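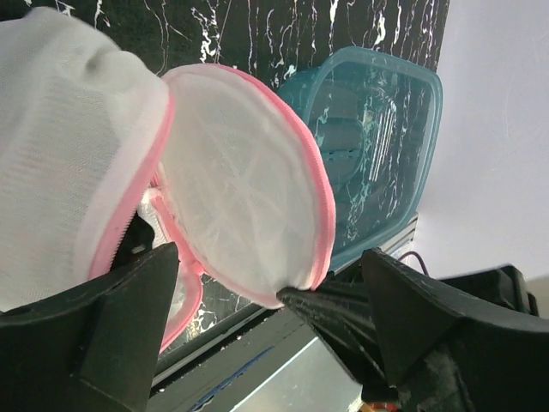 Section 4. Handling Soft Items with Two Arms

Posted in: Bench Manuals > Safe Working > Soft Goods
12 comments | 2 shares

This section covers cloth, mesh and thin plastic on the Allard two-arm bench. Read Section 3 (Power and Stops) first. If you skipped it, go back.

Earlier issues of this manual had a page called "Collaborative Mode." It has been removed. The word "collaborative" on a sales sheet describes what someone hopes you will do with the arms. It does not tell you how hard a finger closes on a thumb. Treat both arms as live whenever the supply is on, whatever the status light says.

4.1 Before you start

1. Write down the task in one sentence. "Open the bag and hold it open" is a task. "Handle laundry items" is a heading.
2. Check that your risk assessment names this bench, these fingers and this kind of item. An assessment borrowed from another bench is not an assessment. We have seen the same Rathnayake template handed in for three different cells with only the title changed.
3. Walk the reach of each arm with the power off. Mark where the two reaches overlap. Everything in 4.3 applies inside that overlap.
4. Look at the cables at full stretch and at full fold. A loop that hangs clear in the home pose may not hang clear in any other.
5. Press the stop. Confirm that both arms stop. Reset, then press it again from the other side of the bench.

NOTE: Step 5 takes less than a minute. It is also the step most often ticked without being done, going by the logs sent in to us. A log with identical times on every line convinces no one.

4.2 Setting grip force

Force limits in published guidance are mostly about contact with people. They say very little about zippers. Do not assume that a setting safe for a hand is right for a fabric edge, or the other way around.

1. Start at the lowest force the controller accepts.
2. Close on a folded scrap of the same material, away from any seam.
3. Pull back slowly. If the scrap slips, go up one step and repeat.
4. Stop raising the force when the scrap holds for 30 seconds.
5. Test again on a seam or a zipper tape. These are thicker than the cloth next to them, and the fingers will read them as "closed on object" sooner than you expect.
6. Record both values. Use the lower one unless you can say in writing why not.

CAUTION: Mesh catches on finger ridges and screw heads. If an item will not come free when the fingers open, stop the bench before you reach in. Do not tug at it with the arm powered.

CAUTION: The force figure shown on the Penel controller is worked out from motor current. It is an estimate. Anyone who quotes it to two decimal places has not checked it against a gauge.

4.3 Working in the overlap

Two arms on one soft item are harder to predict than two arms on a box. The item sags, folds over itself and hides the fingertips. Overhead cameras lose sight of the edge, and so do you.
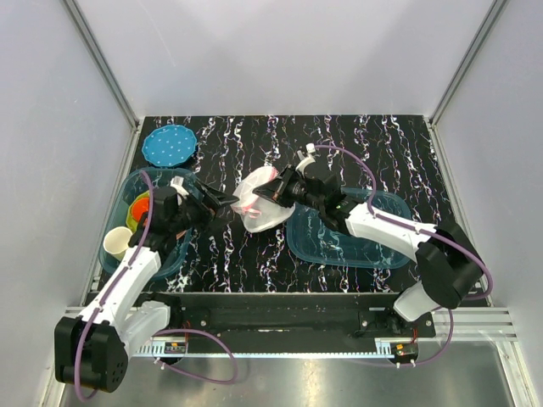 1. Let one arm take hold first. The second arm waits outside the overlap until the first grip is confirmed.
2. Bring the second arm in at reduced speed. The factory default for "reduced" is too fast for this. Set your own.
3. Keep finger paths crossing as little as possible. If the plan needs them to cross, change the plan.
4. Release with one arm at a time, the second arm first.
5. Clear spare items out of the overlap. Trays may stay if their position is in the program and someone has checked that it still matches the table.

NOTE: Collision detection is a backstop. Fabric between two fingers can soften a contact enough that the software never reports it. Do not count detection as a protective measure in your assessment on the strength of a demo video.

4.4 Records

Keep the force values, the stop test and any snag or unplanned stop. "No issues" is not an entry. Write what was run, for how long, and who was at the stop button.

The checklist that ships with the Jallero software may be used as a starting point, but it leaves out the seam test and the second stop press. Add both by hand.

Changes to this section go to Widad Qaisi. The next revision is planned for February. Until then, where this section and the quick-start card disagree, follow this section.

Filed under: robot safety, grippers, checklists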